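Kayode Lawal
Thread on the Grinstead heritage fair, November 2023. I had a stall for both days and a few people asked how it went.

1/ I sell carved spoons and small bowls. Mostly birch, some cherry. I've done markets before but never one with reenactors, drummers and a man shoeing horses ten feet from my table.

2/ The fair is bigger than I expected. 192 stalls on the map they handed out, spread over the showground and the lower field. If you go as a visitor, start in the lower field. Everyone else starts at the gate and gets tired by lunch.

3/ My pitch was in the craft row, between a leather stall and a couple who make baskets. Good neighbors. The basket couple came from Adivstead and have done it every year for 18 years. They had a proper tent with walls. I had a tarp.

4/ On the tarp: bring walls. The wind comes straight across that field from the river. I spent the first morning holding things down and not talking to anyone who might have bought something.

5/ I took 50 spoons and came home with seven. The bowls hardly moved. People picked them up, turned them over, said nice things and put them back. I think the price was fine for the work in them but too much for a fair where you've already paid to park.

6/ What sold best was the plain cooking spoon, the one I nearly left at home. The fancy handles got the photos. The plain ones got the money.

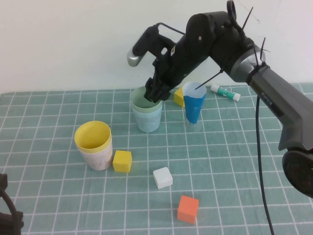 Pale green cup in a light blue one.

7/ Food. The flatbread stall by the longhouse is worth the line. The stew was thin on the first day and much better on the second. There is one coffee van and it shuts at three, so plan for that.

8/ The longhouse itself is a full-size build, turf roof and all, and you can go in. There was a woman weaving inside on an upright loom with stone weights. I stood there for most of my lunch break. She let a little girl throw the shuttle – wrong word, there isn't a shuttle on that kind of loom, she told me what to call it and I've forgotten.

9/ I also watched the bowl turner on his foot-powered lathe. I carve everything by hand with a knife and an axe, so I was a bit jealous of how fast he gets a round shape. He said it took him two winters before he made one he'd sell.

10/ Demos matter more than I thought. On the second day I stopped standing behind the table, sat down in front of it and carved. Far more people stopped. Most didn't buy, but they stayed, and other people came to see what they were looking at. I sold more before noon than I had the whole day before.

11/ A few practical notes if you're thinking of a stall next year. Applications open in February. They want photos of your work and of your table set up, and they do look at them. Plastic tablecloths and folding chairs in view will get you a polite email.

12/ Cash. I took a card reader and the signal dropped every time the crowd got thick. Take a float with lots of small bills. I had to send two people off to find change and only one came back.

13/ Unloading is the hard part. You get a short slot at the east gate and then the car has to go to the far lot. Chibuzor Okoro drove for me and walked back in the rain, so he gets the cherry bowl he's been after.

14/ Things I bought: a horn comb, a bag of dyed wool for my sister, and a small basket from next door. I did not buy the drinking horn. I went back to look at it three times.

15/ Someone asked about the crowd. I heard 1,000 through the gate on the first day. I can't check that. It felt like more at midday and a lot less once it started raining.

16/ Would I do it again? Yes, with walls on the tent and half as many bowls. I'd also ask for a pitch closer to the longhouse, though I expect those go to people who've been coming for years.

17/ For anyone asking about the wood – the birch is from a neighbor's tree that came down last year, and I finish everything with linseed oil. Wash by hand, don't leave it soaking, oil it again when it looks dry.

18/ The seven spoons that are left are up for sale if anyone wants one. Message me and I'll send photos. Two are left-handed.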